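Speaker notes – Good practice for kitchen tasks in simulation
Session two, March workshop, Barness

Opening. Thank the hosts. State the purpose: to present the Purura working rules for testing household robots in simulated kitchens before any trial on hardware. Keep this part short.

Rule one. Every task has a written start state. It lists each object, its position and the side from which the arm may approach. A run without a start state is not reported.

Rule two. Each task is run 200 times, and 50 of those runs use a changed layout. Results are given separately for the two groups. Pause here for the table in the handout.

Rule three. Partly hidden objects stay in the test. A squeeze bottle in front of a glass jar is an ordinary kitchen arrangement, and the planner must handle the jar without touching what stands before it.
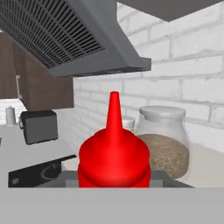 Dawber replied to the draft that clearance should be set per material, and that one figure for plastic and glass alike would let careless motion pass near the glass. The point was accepted. The current text gives glass its own limit, and contact above that limit ends the run.

Rule four. Stop conditions are agreed before the first run – never adjusted afterward. Mention the Verkent review, where 700 logged runs had to be set aside over a threshold changed midway.

Rule five. Move to hardware only when 90 percent of runs finish with no stop condition triggered, in both groups. Read this line slowly.

Questions. Refer requests for the full text to the Purura desk. Comments on the glass limit are open until the end of the month.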